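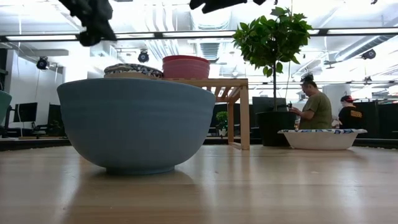 Gindach Software Forum > Planning and Control > Dual-arm
Rim grasps rejected when plates overlap (Gindach planner, release 2)

planning_desk_irnmont
Posted 20 June 2025

The Irnmont manipulation group requests advice on a planning matter in our tableware work. The task is to move plates and bowls between a tabletop and a slatted wooden rack, using two arms that reach in from opposite sides. Perception is handled by Nitent, which passes object poses to the Gindach planner. Execution is handled by our own controller.

When plates lie apart on the table, the planner returns a rim grasp without difficulty. When one plate overlaps another, the planner rejects nearly every rim grasp on the upper plate and reports a collision between the lower finger and the plate underneath. In our latest log, 439 requests were made on overlapping plates, and the great majority ended with that message. An operator can take hold of the same rim by teleoperation, so we do not believe that the geometry rules out the grasp.

We have reviewed the collision meshes and found no error in them. The padding is set to 7 mm for all objects. We would be grateful to learn whether other sites have lowered this value for dishes, and with what result.

m_tolliver
The padding is the likely cause. A plate rim stands only a short distance above the surface it rests on, and when padding is applied to the lower plate, the gap that the finger needs is filled completely. The planner is then correct to reject the grasp, given what it has been told. I recommend a padding value for each object class, with plates set to 2 mm and bowls left as they are.

Please also confirm that padding is not being applied a second time inside Nitent. Its export profile has a separate margin setting, which is turned on by default in some installations.

planning_desk_irnmont
The Nitent margin was indeed turned on, and we thank the previous poster for the suggestion. With it turned off and plate padding reduced, rim grasps on overlapping plates are now being returned. The right arm closes on the rim of the front plate from the side, and the left arm waits above its own plate until the lift is complete.

A concern remains. The planner treats the arm cables as part of the link meshes, but cable that hangs below the gripper or lies on the table is not modeled at all. With less padding, we have less protection against a finger or a plate edge catching a loop.

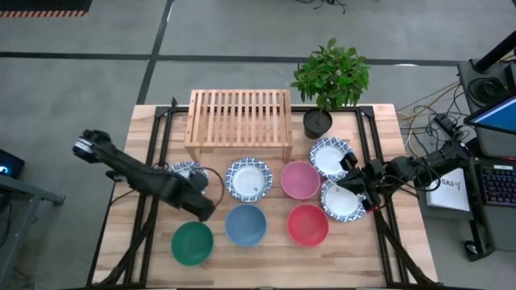
Ehab Hegazy
I must disagree with reducing padding as a general remedy. Padding covers more than mesh error. It also absorbs pose error from perception, and overlapping plates are the case in which pose estimates are weakest, as part of the lower rim is hidden. A site that lowers the value for plates is removing the margin where it is needed most.

The better course is to leave padding in place and declare an allowed contact between the lower finger and the supporting plate, limited to the final approach segment. The arm then keeps its full clearance during transit. Light contact during the last part of the motion is acceptable if the controller is running in a compliant mode.

m_tolliver
That approach depends on a controller that can detect contact reliably. Many sites run position control only, and for them an allowed contact amounts to permission to push one plate into another. I would not advise it without force limits, and the Gindach manual does not explain the interaction between the two settings at all well.

Ehab Hegazy
I accept the point on position control. The original post states that the site runs its own controller but does not say in what mode. The answer should depend on that.

planning_desk_irnmont
Our controller supports joint torque limits on both arms. Compliant mode is available, although to date we have used it only for placing items in the rack.

r_pramanik_tools
The Pramanik plug-in offers a partial answer to the cable question. It attaches a swept capsule to each wrist and scales it with the wrist angle, so that a hanging loop is given some volume in the collision check. It does not cover cable lying on the table. For that, we mark a static keep-out strip along the usual cable path. The strip costs some workspace near the table edge, and bowls in the front row can become hard to reach if the strip is drawn too wide.

m_tolliver
Does the capsule slow down planning when both arms are active?

r_pramanik_tools
Yes, noticeably, when the arms are planned jointly. We plan them in sequence with a reserved zone for the waiting arm, and the added cost is then minor.

planning_desk_irnmont
We will restore the original padding, test the allowed contact with torque limits on the final segment, and install the plug-in on our test branch. The Nitent margin will stay off. Logs from both configurations will be attached to this thread – the request format will be the same as before, so that they can be compared directly.

Ehab Hegazy
Please include the pose covariance from Nitent in those logs if your export profile permits it.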